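### 3.2 Survey design and coding of responses

The questionnaire was mailed to 500 households in two towns, Urnimcombe and Skisoddale. Urnimcombe lies in a valley with a through road and has a long record of winter smog. Skisoddale is on the coast and has no monitoring station of its own. Addresses were drawn from the local property rolls, and each town received half of the forms. One adult per household was asked to reply. Forms returned after the end of December were excluded.

The form had 45 items in four blocks. The first block covered news habits, the second covered air quality, the third covered warming, and the last covered other long-term risks, among them epidemics, war and automation. Each item was a short statement of the kind found in press coverage of scientists' warnings. Respondents marked their agreement on a scale from 1 to 10 and could leave any item blank. The order of the second and third blocks was reversed on half of the forms in each town. No statement was attributed to a named person. Work by Frei on source effects suggests that a well-known name raises agreement even when the content of the statement is unchanged, and we wished to keep that effect out of the present data.

**Figure 2.** Two robot arms facing each other over a white tabletop. 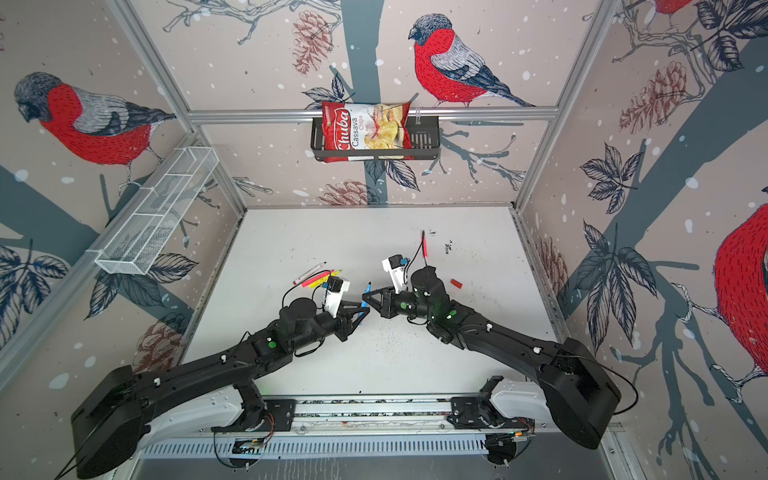 Blank items were treated as missing and were not replaced by the midpoint. A form was dropped if an entire block was blank. Where a respondent marked two adjacent values, the lower one was entered. Where the marks were further apart, the item was coded as missing. Written comments in the margins were transcribed but are not analyzed in this section.

Scores within each block were averaged to give one value per respondent. We did not weight the items. An earlier version of the form used the weights proposed by Faviletti, which give more influence to items on personal health. In the pilot these weights changed the ranking of the blocks for older respondents in Urnimcombe only, and the change could be traced to 2 items on coughing and sleep. Both were reworded for the main survey so that they refer to the town as a whole.

Open answers to the final question ("What do you see as the main cause of these problems?") were sorted into categories by two coders working separately. The coding scheme separates causes that lie with individuals, such as waste or lack of knowledge, from causes that lie with firms or public bodies. An answer could receive more than one code. Elfriede Kälin settled the cases in which the coders disagreed. Most of these concerned the word "greed," which respondents used both for their neighbors and for industry, often without saying which was meant. Such answers were given a separate code and are reported apart from the other categories in Section 4.

Comparisons between the towns use block averages. Differences within a town are reported by age group and by main news source. Income was not asked, and the towns may differ in this respect.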